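Is a guided dusk walk worth it if you only see one owl (or none)?

Asked by Brenda Fairclough in Wildlife & Outdoors
157 views

The nature group in Nondumen is running an evening owl walk in November and my sister wants us both to sign up. It's two hours along the old rail trail to the Hurnerness marsh and back, led by a guide. The flyer says "excellent chance of barn owls" and that they play recorded calls to bring the birds in.

I've done two of these things before, in other towns. Both times we stood in a field with a lot of people rustling their jackets and saw nothing at all. Once the guide said he heard an owl. I heard a truck. So I have my doubts about "excellent chance," and I'd like to know what that phrase is based on. Excellent compared to what?

I also don't love the recorded call business. If an owl thinks there's a rival in its patch, isn't that a nuisance for the owl? My sister says I'm overthinking it and the guide must know what he's doing. Maybe. A lanyard is easy to come by.

Things I'd like to know from people who have gone:
Did you see an owl, as in with your own eyes, and not a shape somebody else pointed at?
How many people were in the group?
Is the trail okay in the dark for someone with a bad knee?
Are the rubber boots really needed or is that just something they put on every flyer?

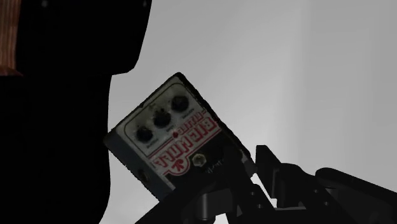 Zodwa Moodley: I went last year and saw one barn owl, with my own eyes, for maybe ten seconds. It came along the ditch just past the second gate, turned, and went off behind the pump house. Half the group missed it by looking at their phones. I wouldn't call that an excellent chance, I'd call it lucky.

Group was too big in my opinion. They cap it now, or say they do. The flyer I had said the same thing about the cap and they still let in everyone who showed up.

On the knee: the rail trail is flat and fine. The part to worry about is the last stretch to the marsh, 200 yards or so of lumpy grass with holes in it. You can wait at the gate, which is where I saw the owl anyway. Yes to boots. I wore hiking shoes and regretted it by the first puddle.

They did play calls the night I went. Nothing answered. I can't tell you if the owl that came by had anything to do with it, and I don't believe the guide could either, although he took the credit.

Marked helpful by 80 people

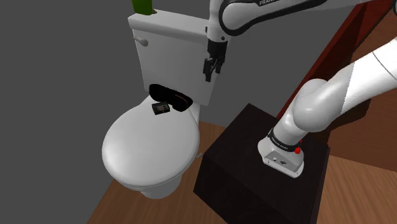
I should add that the start time matters more than the guide. We set off at 6:30 and it was already full dark, so for most of the walk there was nothing to look at. If they meet before sunset this time, go. If it's after, I'd want a better reason than the flyer. Take your own flashlight with a red setting, too, as the loaners were dim.

Answer from Marthinus Du Plessis

Best walk in the county, don't listen to the grumblers. Saw three owls and a fox. Bring snacks.

Reply from Brenda Fairclough: Which month was this, and were the three owls three different owls?

Reply from Marthinus Du Plessis: Spring I think. They looked different to me

Answer from Siyabonga Potgieter

You're right to ask about the calls. Playing them over and over can pull a bird away from hunting or from a nest, and some reserves don't allow it at all. Done once or twice, quietly, outside the nesting season, most people I bird with will put up with it. I still skip those walks. Email the organizers and ask how many times they play it and for how long. If they get huffy, you've learned something.

As for the odds, ask for their log. Any group that goes out regularly ought to have written down the nights with owls and the nights without. I asked a different outfit for theirs once and got a very nice paragraph about the magic of the outdoors.

Barn owls don't like wind or rain, so if it's blowing that evening, see whether you can switch dates. And try the Hurnerness side road by yourselves first. Park at the turnout a bit before sunset, windows down, engine off. It costs nothing and your sister can talk as much as she likes in the car.

Reply from Brenda Fairclough: Emailed them about the calls and the log. Will post whatever I get back.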